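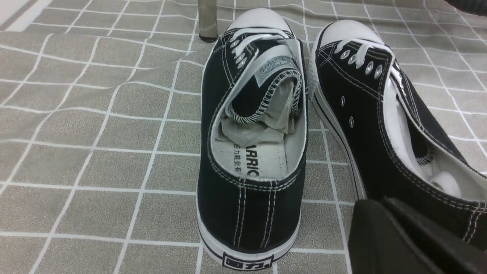

Canvas shoes page, finally. Been promising it since the Skullham swap and had more emails about it than anything else on the site, so it's going up tonight half finished and I'll tidy the spelling later. Low tops first, they're what most of you ask after. Black Warriors, white rubber soles, white stitching, silver eyelets down the side of the lacing. Tongue folded right down into the shoe so you get the label, small white and grey woven thing with a fancy emblem on it, and the tissue's still stuffed up the front. Insole has the Chinese characters across and the brand name up the side in big black letters. Lovely plain shoe. The stitching round the edge of the tongue is a zigzag, which I like more than I should.

Everything below is notes, pair by pair, same order as the shelf. A line or two each was the plan. Some ran on. 19 pairs altogether if you count the ones in the porch.

## The black low tops

Go with anything. School run, bus, allotment if it's dry. Two rows of stitching down the heel on the left one, nice and straight, I always look at the heel seam first when buying, as a wobbly one tends to go early. Toe cap wipes clean with a damp cloth and a bit of washing up liquid. Don't use the green scourer. I have used the green scourer. It takes the shine off and it does not come back.

Laces: white, flat. Wash them seperately in a sock tied at the top.

## White high tops, Pemham market

Bought off a stall at Pemham, the one by the cheese van. Came up a bit big, thick socks sort that. Laces were miles too long so I swapped them for shorter ones from the cobbler's and kept the long ones for parcels.

Gone slightly yellow along the sole. Left them on a sunny windowsill with a paste of bicarb on and it helped one and did nothing much for the other. So now they don't quite match. Only I notice.

## Navy slip ons

No laces, elastic at the sides. For putting the bins out. Elastic on the right has gone slack and I keep meaning to sew it. Will not be sewing it.

## Red low tops, Oakley

From the charity shop in Oakley, the little one up the hill with the books in the window. Bright red when I got them, more of a brick now. Colour came out on my socks for weeks. If you get a pair of cheap red ones, soak them cold with a good slug of white vinegar before wearing, and even then wear old socks.

Still my favourites for walking. The sole has a bit more give than the others.

## Green ones with the cream sole

These get the most comments. Fliltetti, which I'd never heard of, and I still don't know how you say it. Thicker canvas than you'd expect, almost like a tent. Took ages to soften. Wore them round the house of an evening with a hot water bottle stuffed in each beforehand, no idea if that did anything but it was pleasant.

Eyelets on these are painted and the paint flakes. Bit of clear nail varnish over each one has held it so far.

## Grey pair, the wide ones

Wide fit, bought for a wedding where there was going to be grass. Wore them under a long skirt and not one person said a word. Size 6 but a generous 6. If you're between sizes go down.

## Mustard high tops

Mistake. Wonderful colour, rub like anything at the ankle. Tried plasters, tried two pairs of socks, tried bashing the back with a rolling pin. They look good on the shelf so there they stay. Open to swaps if you've narrow feet!! Email me.

## Porch pairs

Not going to list these one by one. Gardening shoes, paint shoes, the ones with the split down the side that I wear for the hosepipe. All black or were once. Nothing to be said for them except that they're by the door.

## Keeping them in shape

Asked about this constantly so here's the lot in one go.

Tissue in the toes. Plain white for choice, crumpled up loosely and pushed well forward. Newspaper will do for dark linings, but it marks a white one and you never get it out. If the shoes came with paper in, keep that paper, it's already the right size. Mine gets used over and over till it falls to bits.

Tongue folded down when they're put away. Lets the inside air, and means you can see the label without pulling the laces about. Some people say it creases the tongue. A bit, yes. Drops out after five minutes on the foot.

Laces loose. Don't store them tied in a bow. The canvas puckers round the eyelets and stays puckered.

Shoeboxes are fine but I've gone off them, I forget what's in which. Open shelf now with an old tablecloth pinned over the front to keep the dust off. Not pretty. Works.

Cedar balls, tried them, smelt of hamster.

## Washing

By hand if you can stand it. Bowl of lukewarm water, bit of soap, old toothbrush for the rubber and a softer one for the cloth. Laces out first. Insoles out if they lift, and if they're glued leave them be. I pulled at a glued one once and had half a shoe left.

Printed insoles: go easy. The lettering rubs away quite fast with a wet brush, dab it and leave it.

Machine only if they're really past it. 30 degrees, in a pillowcase, with a couple of towels for company or it sounds like someone falling downstairs. No softener. Never the tumble dryer, the glue lets go and the sole comes away at the toe.

Dry them on their sides somewhere airy, away from the radiator. Change the paper once when it's soaked. They'll be stiff as a board in the morning and you'll think you've ruined them. Bend them a few times and they're alright.

White ones drying outside: lay a bit of loo roll flat over the canvas while they're wet. Pulls the yellow marks up out of the cloth and they end up in the paper. Was told this at the swap, tried it in October on the Pemham pair, good result on the toes and patchy round the heels.

## Buying secondhand

Things I look at, standing in the shop, holding everyone up:

- inside of the heel, that's where the lining goes first
- the line where the rubber meets the canvas, run a thumbnail along it
- eyelets, all there and none bent
- the bend across the toes. Creases ok, cracks in the rubber not ok
- the smell. Sorry but yes

Wonky laces mean nothing, new ones are cheap. Same for grubby soles. A faded patch on black canvas can be coloured in with a fabric pen and you'd have to be on your knees to spot it.

Most I've ever paid was the green ones and I'm not putting the price up here. Least was 58p, for the navy slip ons, out of the bargain basket, an odd amount but that's what the sticker said.

## Laces, quick note

Low tops take the shorter ones, high tops the longer, and every shop seems to have its own idea of what those are. Take an old lace with you and hold it against the packet. Flat ones stay tied better than round. Waxed ones are horrible on canvas, too shiny, they slide about.

If the plastic end has come off, bit of sticky tape wound tight and cut at a slant. Or melt it with a match but do it outside.

I lace straight across on the black pairs and criss cross on everything else. No reason. Takes longer.

## Swaps and bits

Mustard high tops up for swap as above. Would also part with the grey wide ones to somebody who'll wear them. Looking for: plain brown low tops, cream high tops, anything in a proper dark purple. Canvas only please, no leather, I've nowhere to put it.

Can meet in Skullham or Pemham, Oakley at a push. Would rather not post as the last lot got sat on.

Next swap is same hall as before, bring shoes clean and tied together in pairs. Tea provided. Cake if someone makes one.

More to add on here when I get a minute, the kids' sizes especially, and I still owe a couple of you an answer about toe cap paint. Short version, don't bother, it peels.

Page last changed 8/8/23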